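Grudora open day, Drukside: a review of the arm trainer software

I went to the Grudora open day at Drukside on a Tuesday in May, mostly to see whether their training package was worth the asking price for a small shop like ours. We do light assembly and have been thinking about a used arm for two years. Odette Chauvin, who runs our packing line, came with me. These are my notes, written up for anyone else weighing the same purchase.

The package is called Stiturby. You build a job in simulation, run it as many times as you like, and then move it to a real arm. Grudora sells it by the seat at 335 a month, with support included for the first year. There is a cheaper license without support. I did not look at that one closely.

Doors opened at 9. Parking was easy and there was coffee. The first hour was a sales talk and you could skip it without missing much. The demonstrations after that were better. They ran them in groups of 4, so everybody had a clear view of the screen and a turn at the controls.

The job they used was a household pick: a Franka arm on a black table, a gray chest of drawers next to it, and a mug and a bowl on top of the chest. The arm has to come down on the mug from above and take hold of it by the rim. I would have liked to see a part being loaded into a fixture, and I said so. The presenter told us the household rooms come with the package and that factory rooms are sold as an add-on from a company called Granström. That should be on the price sheet, and it wasn't. 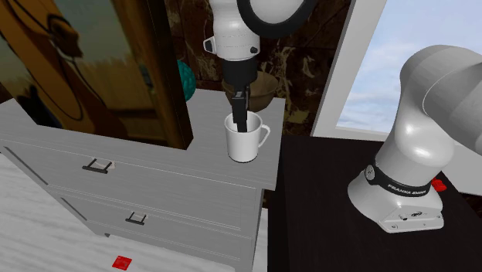
Getting the fingers into the mug is harder than it sounds. You steer the gripper with a small handheld controller, and the view on screen can be turned or moved in closer while you work. On my first try I came down too far to the right and hit the rim. The software stopped the run and showed me the point of contact, with a short message saying which finger had touched. I backed up, turned the view and got it the second time. Odette got it on her first try and then spent the rest of her turn seeing how fast she could do it.

What I liked was how a run is saved. Each attempt goes into a list with a start point, an end point and a mark for pass or fail. You can open any of them, trim the slow part at the beginning and use it as the base for the next one. Nothing had to be typed in. I have used two other packages where you write out each position by hand, and this was a good deal quicker.

The rooms themselves are nicely done. Wood grain on the drawers, veins in the marble, clouds outside the window. I asked if all that could be switched off to save on computing, and it can. There is a plain mode with flat gray surfaces. The presenter said most customers leave the full version on when they are training from camera views and use plain mode for checking reach.

Some things I did not like. The menus are small and the text is light gray on white, which was tough to read from a standing position. The undo button only goes back one step. Camera settings are kept in a different menu from the view settings, and I went to the wrong one every time. Moving an object on the dresser means leaving the run, opening the room editor, dragging the object and starting again. If you want to practice with the mug in a lot of different spots, that gets old. They said a fix is planned but gave no date.

I also wanted to see a job go from the screen to a real arm, start to finish. They had an arm in the back hall, but that part of the day was running late and our group only got a few minutes with it. We watched one transfer. It took longer than I expected, mainly a calibration step that the presenter went through by hand. I don't want to judge it on one run - I'd need to see it done by somebody who doesn't work there.

Staff were helpful and didn't push. When I asked about computers they gave me a straight list of what runs it well and what doesn't. Our office machines don't.

For a school or a group that already has an arm, I'd say book a demo. For a shop like ours it is a maybe. The software is easy to learn and the saved runs are useful, but with the factory rooms sold separately and a new computer on top, the first-year cost is well past what we had planned. Odette wants to ask for a trial seat before we decide. I've sent the form in.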